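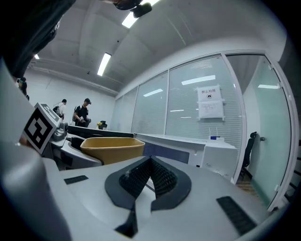 Why did some Nirnico grippers stop recording finger opening partway through a session?

The cable plug at the base of the gripper could work loose when the cable caught on something, and the software kept saving the last opening it had read.

Hand Tools > Grippers > Nirnico Pair

Print this page | E-mail this page

Nirnico Hand-Held Gripper Pair, with Cable Guard

We love this tool. You hold one gripper in each hand, do a chore the way you normally would, and the recording goes off to teach a robot arm the same chore. It's the simplest way we know to get two-handed work on file, and people who have never touched a robot pick it up quickly (Monique Mallet's first session was folding dish towels, and she wouldn't give the grippers back until the pile was gone!).

The first batch had a fault, though, and if you own a pair from that batch you should read all of this before you use it again.

What went wrong

The fault came to us from Bastien Brunet in July. He had been recording kitchen work at Findari, mostly doors and drawers, and the trained arm kept trying to close its fingers on things with the fingers already shut. Looking back through his recordings, he found stretches where the opening value was a perfectly flat line while the hands were clearly busy. Camera fine, position fine, fingers frozen.

We asked for his grippers and had the trouble repeating on our own bench before lunch. The cable leaves the base in a loop. Reach past an edge, turn your wrist, and the loop can hook on the edge. Pull back and the plug slides out just far enough to lose contact, while still looking seated. There was no beep and no warning light, and the file saved as usual. That last part is on us, and it bothered us more than the plug did.

Out of 28 grippers we got back from customers, 4 had plugs loose enough to fail this way. The rest passed, but we fitted the guard to all of them anyway.

There is a safety side too. When the loop hooks and you tug, the finger link can snap shut. Estrella Ledesma got a pinched fingertip from it during our tests – a blister, no more, but it was a surprise and it hurt. Keep your free fingers out from between the pads, with or without the guard.

Where it happens most

Anything you reach into. Ovens, cupboards, bins, dishwashers. A microwave is a very good test because both hands go into the cavity together and the open door hangs right beside your left arm, so there is an edge nearly everywhere you turn. Open shelves and flat tabletops gave us no trouble at all, and Loïc Coste spent a long afternoon trying to make them.
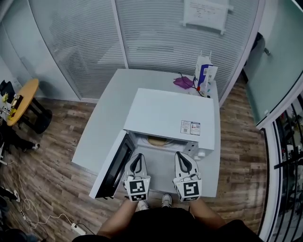
What's in the fix

The guard is a small clip-on cover that holds the plug in and keeps the cable close to the base. It adds 33 grams to each gripper, and you stop noticing it after a few minutes. Pascal Caron drew it, then redrew it when the first one rubbed on his wrist, and the second one is a lovely little part.

With the guard you get:

- a shorter 300 mm lead for the first section of cable
- two screws and a spare for each side
- new software that stops the recording and sounds a tone if the opening signal drops out
- a checker that goes through your old files and marks the flat stretches

The checker is our favorite. It would have saved Bastien a lot of squinting. It can't repair the missing values, so marked stretches should be cut or recorded again.

Fitting it

Switch off and unplug. Push the plug fully home, lay the cable in the channel, clip the guard over the top and tighten the screws by hand. Open and close the fingers all the way, slowly, and watch the value on screen follow you from end to end. Then wiggle the cable while you do it again. If the value sticks or jumps, stop there and send the gripper to us. Please don't glue the plug. We've had one come back glued, and we had to replace the whole base.

Small objects

The guard makes no difference to reach on bowls, cups and other light pieces picked up from a stand. We ran the same pick-and-place set before and after and the fingers got to everything they had before. Do take the flat-line check seriously on these jobs, because the fingers move so little that a frozen value is easy to miss on a graph.
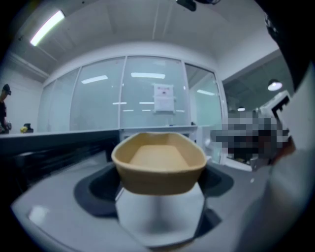 Can I keep using my grippers while I wait for the guard?

Keep to open tabletops, check the plug by hand before every recording, and run the checker on each file when you finish. Leave ovens, cupboards and anything with a door until the guard is on.

The guard and software are free to anyone with a first-batch pair, wherever you bought it. New pairs ship with both fitted. If you bought through Prindetti, write to us directly and we'll send it straight out to you.

Contact Pichon Hand Tools | Returns | © Pichon, all rights reserved | Back to top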